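The Long Way Home in a Pillis

My uncle kept a Pillis wagon under a tarp behind his garage for 19 years, and for most of that time I was the only person in the family who asked about it. It was tan, or had been. The left rear quarter panel had a crease you could lay a broom handle in. I thought it was the best looking car on the block, and I still do, which tells you plenty about the block!

He finally let me have it last September, on the condition that I'd stop calling him during ballgames. So I borrowed a trailer, pumped up the tires (two held air, two laughed at me) and dragged it across town to my own driveway.

If you've never messed with a small-make wagon from that era, the first thing you learn is that parts are a matter of friendship. You can't walk into a store and ask for a Pillis water pump. You write to people. You hang around swap meets before sunup with a flashlight, poking through milk crates. I found my pump at the Kuroda meet, in a coffee can, under a pile of hubcaps that belonged to something else entirely. The seller wanted more than I had, then wanted to go get breakfast, and we settled.

The carburetor was another story. Mine had been sitting with old fuel in it and the inside looked like the bottom of a maple syrup jug. I soaked it, scrubbed it, soaked it again, and put it back together with a rebuild kit from Biteo, a little mail-order outfit that still does paper catalogs. The kit came with five gaskets and my carb wanted four, so I spent a whole evening convinced I'd left one out. I hadn't. The spare fits a different year.

It started on a cold morning at 6:30, which my neighbors remember well. It ran on three cylinders, then on all of them, and then it settled into that funny sewing-machine idle I remembered from riding in the back as a kid, facing the wrong way and waving at trucks.

Now, the brakes. I'd been told to redo everything, lines and all, and I'll pass that along to anybody bringing home a car that's been parked this long. Do the hoses too. Mine looked fine outside and were swollen nearly shut inside, so the front wheels would grab and then not let go. I found that out at the end of my own street, thank goodness.

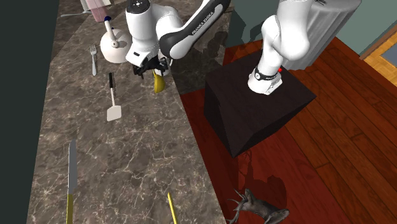 Joris, the club I joined for the newsletter and stayed in for the potlucks, printed a short note of mine about those hoses, and a letter came back saying that I'd gone too easy on the subject, that rubber hoses ought to come off any car that's sat through even a couple of winters, and that I should throw out the wheel cylinders while I was down there. Fair enough. I pulled the rear ones the next weekend and both were pitted.

What's left is mostly cosmetic. The headliner sags, the clock says ten past four all day, and I can't decide about the crease. A body man offered to pull it for a decent price and I keep putting him off. My uncle backed into a mailbox to make that dent, and he tells the story differently every time.

I drove the wagon over to his place last month, windows down, heater stuck on. He walked around it once, kicked a tire, and asked if I'd kept the tarp.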